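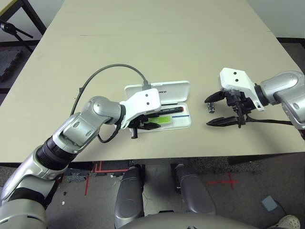
Figure 7.1 Open case with hinged lid, on a two-panel table.

Chapter 7
Small Cases and Trays

A hinged case keeps writing tools together and limits how far they shift when carried. This chapter covers tray layout, lid clearance, and the order of packing. Long items are placed first – on the diagonal if the tray is shorter than the pen. Section 7.4 applies the same rules to the Stevby case, which has a rated load of 400 grams. Readers should know the units used in Chapter 4.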